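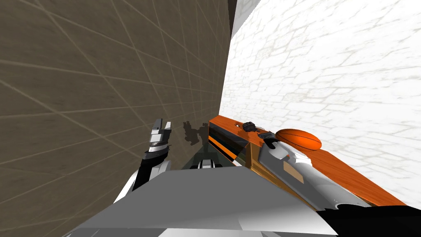
Chapter 7
Surfaces: What a Room Is Wearing

Most people, asked to describe a kitchen they have cooked in for years, will tell you about the stove. Press them and they will mention the window, then the drawer that sticks. The walls come last, if they come at all, and the grout between the tiles does not come up until it has gone gray and a mother-in-law is expected.

This chapter is about the parts of a room that come last. We have spent six chapters on structure, and you should by now be able to say what holds a ceiling up. A client will thank you for that once, silently, by not being crushed. After that the client will want to talk about tile.

Finishes do three jobs. They protect what is behind them, they decide how easily a room can be cleaned, and they tell the eye how big the room is. The third job gets all the magazine covers. The first gets all the lawsuits.

Consider pattern first. A grid of square tiles is the plainest pattern there is, and also the least forgiving. Pale grout against brown tile draws every line twice as loud as the same grout against cream, and if the wall is out of plumb, the grid will report it to everyone who walks in. An irregular stone or brick pattern is kinder. It has no straight course to betray, and a crooked corner can live beside it for decades without comment. Put the two on neighboring walls and you have made a decision about which one people look at, whether you meant to or not.

Wood complicates matters. Orange-toned grain was everywhere for a generation, was then declared a crime, and is now being sold back to us under better names. Dzifa Zakaria, whose survey of the Skaronard apartments we will use throughout this chapter, visited 129 kitchens and found that owners forgave the color of a counter long before they forgave its edge. Edges take the knocks and the drips. In Section 7.3 you will learn to specify the edge first and the color after lunch.

By the end of the chapter you should be able to:

Choose a grout color for a given tile and defend it to someone who is paying.
Estimate tile for a wall with one corner that is not square, meaning any wall.
Explain why a dark panel under a light counter changes the apparent height of both.
Read a finish schedule without moving your lips.

Key terms: bond, course, field tile, grout joint, lippage, nosing, plumb, reveal.

Before You Read

Stand in the room where you cook and write down every surface material you can see, with your best guess at its age. Keep the list. You will be asked to correct it in Section 7.8, and the corrections tend to be longer than the list.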